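Fogh two-arm teleoperation kit: review after a month of cushion work

We use cookies to remember your settings. Accept all | Manage preferences

The Fogh kit consists of two leader arms, two follower arms with parallel grippers, and a recording program called Stiston. Hạnh Đỗ and I used it through February to record demonstrations of sofa tidying in a flat. We kept 105 episodes and threw away 31, mostly for dropped cushions.

Setup
Calibration takes roughly 5 minutes per pair of arms. The manual skips the homing order: left follower first, then right. Get it wrong and Stiston reports a joint fault with no number.

Control
Lag is low enough to ignore on slow moves. The leader handles give no force feedback, so grip on soft items has to be judged by eye. With a small cushion held between both grippers, the fabric creases along the top well before the operator senses any limit. Thảo Thái got cleaner lifts by closing the right hand a little later than the left. Beige fabric on a beige sofa, with daylight from a glass door, also makes edges hard to pick out on the monitor.

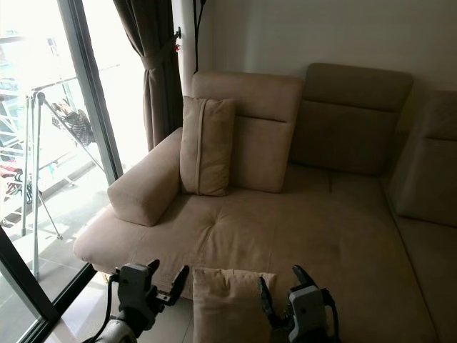 Recording
Episodes save without trouble. Trimming is clumsy, and there is no undo. Export failed once, at frame 3,588 of a long take, and worked on the second try.

Verdict
Good arms, average software. Buy it for two-handed work on soft goods if you can live without force feedback.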